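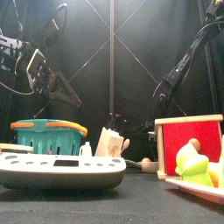 Who can take part in the indoor humidity study?

Any adult who rents or owns a home in Gouveia or Prarkau, expects to live there through the end of the heating season, and can keep a short written log for six weeks.

Call for participants: moisture and ventilation habits in occupied homes

The Isitz office for building physics is recruiting households for a field study of indoor relative humidity during the heating season. The study compares logged humidity and air temperature with the times at which occupants open windows, cook, shower and dry clothes indoors. It follows a postal survey in which 2,764 households answered questions on condensation and mold. The survey relied on recall and included no measurements. The present study supplies measurements for a smaller group.

Eligibility

Participants must be 18 or older and must sleep at the address at least five nights per week during the logging period. Apartments and single-family houses are both accepted, as are shared apartments, provided every adult in the home signs the consent form. Homes with a mechanical ventilation system are eligible if the system can be switched off by the occupant. Homes with an indoor pool, a sauna in regular use or renovation work in progress are excluded. A home with visible mold is not excluded – applicants should state the room and the approximate extent on the form.

Pets and houseplants are permitted. Large aquariums should be declared.

What participation involves

Each household receives three Climik loggers, one each for the bedroom, the bathroom and the room where most daytime hours are spent. A member of the field team places them during a first visit, which takes 60 minutes and includes a short interview and a measurement of the window openings. The loggers are battery powered, record temperature and relative humidity, and have no microphone or camera. They must stay where they were placed. If one is knocked down or moved, note the time in the log and put it back.

The paper log has one page per day. Entries are made for:
- windows opened for more than five minutes, with room and duration
- cooking on the stove, with or without a lid and extractor
- showers and baths
- laundry dried indoors
- nights when nobody was at home

Most test households in September completed the page in one sitting before bed, although entries made during the day proved more accurate for window openings. Either is acceptable. Missed days should be left blank and not reconstructed.

A second visit at the end of the six weeks takes half as long as the first. The loggers and the log are collected then. Participants are asked to keep their normal habits throughout and not to change the heating schedule on account of the study.

Compensation

Households that complete the logging period receive a gift card and a written report on their own rooms, with daily curves and an estimate of the air change rate. The report is not a certificate and is not suitable as evidence in a dispute between tenant and landlord. Households that withdraw early keep the right to the report for the days recorded, but do not receive the card.

Data handling

Addresses are stored separately from measurements and deleted once the reports have been mailed. Published results show floor area in bands and omit street names. Landlords are not informed of participation. Consent may be withdrawn at any time until the addresses are deleted, with no reason required.

How to apply

Application forms are available from the Isitz front desk in Prarkau and from the field office in Gouveia. Return the form with a simple floor plan – a hand sketch with room names and window positions is sufficient. Forms must arrive by October 17, 2019. Selection is by building age and heating type, so early submission gives no advantage. Applicants who are not selected are placed on a reserve list unless they ask otherwise.

Contacts

Study design and eligibility: Svenja Lenz
Visits in Gouveia: Simão Antunes
Visits in Prarkau: Nimal Liyanage
Consent and data protection: Sofia Paiva

Please put "humidity study" and your town in the subject line of any message.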